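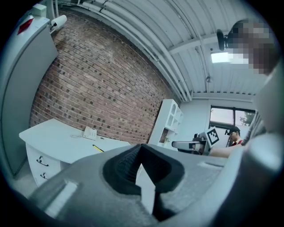
Tag: Robot learning / Lab pictures

Search this site Enter keywords Go

2022-03-13

Gallery: two grippers, one pencil

Hi all! A short gallery this time (one picture, I know, I know) from the handover study I've been going on about since May. We're calling the method Tovow, after far too long arguing over names, and the idea is pretty simple: people show the robot how to do a small job by doing it themselves with a gripper in their hand, and the policy learns from what the gripper's own camera saw. No robot arm anywhere near the desk while we collect, so we can set up in an ordinary room and get going right after coffee.

The picture is up at the top. It's the view from one of the hand-held grippers, with its black finger pad and that V-shaped notch right in the middle. I love that notch! We had flat pads before and thin round things rolled away on us constantly. The pencil on the white desk is just the kind of object I mean.

Look over to the right for the second gripper, the one with the square black-and-white marker standing up on top. The marker is what we use to work out where one gripper is compared to the other, and if it drops out of view for too long we throw the demo away.

The walls and ceiling bend like crazy through this lens. I spent a week straightening the pictures before training, and then Tianyou Wan tried it with the bendy ones left alone and got better numbers. So much for my week! We keep them bendy now.

Okay, results so far. We kept 391 demos out of the Sasisdale sessions. Trained on all of those, the policy finished 34 of 52 handovers on the real arm. With the marker-based poses taken out and everything else the same, it finished 29. I was hoping for a bigger gap, and five trials isn't much to hang a paper on, so we're going to run it again with new objects before I get too excited.

Most of the misses were the same thing over and over: the giving hand lets go a beat too early. I think we humans do that too and just catch it without noticing. Next up I want to add a tiny pause label at the moment of release and see if it helps. More pictures when that's done!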